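Well, I've been through the whole Clandon autumn lookbook twice now and I'm smitten with the coats! Big collars, tiny buttons, and a bottle-green wool I'd happily sleep in. 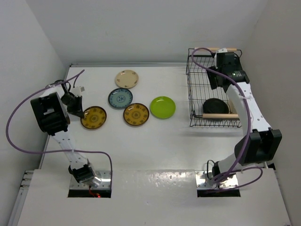

Five plates and a black wire basket.

Moulin went the other way (all slip dresses, hems at the ankle) and I liked 2 of the 18 looks. The knitwear was lovely though. 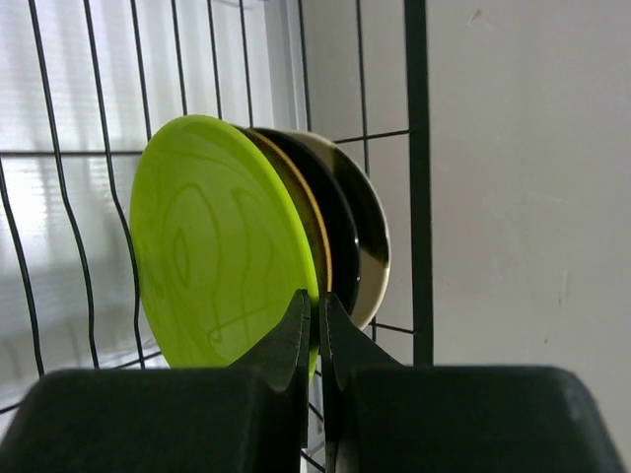

Green plate with a swirl pattern, front of the rack.

Pincombe are still doing pleats, bless them, and the long navy skirt is the one I'd save up for.
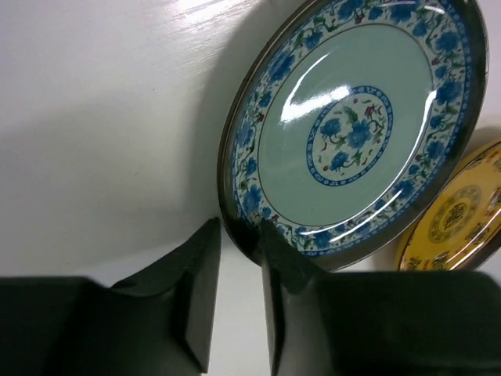

It's lined as well, so it should hang nicely over boots. More on shoes next time.

Comments
Those collars! Yes please.
Pleats every year since I was at school, and I still buy them.

Recent items
Kosgate's January sale: what I kept
12 ways with a plain white shirt

Contact us | © 2026 | Back to top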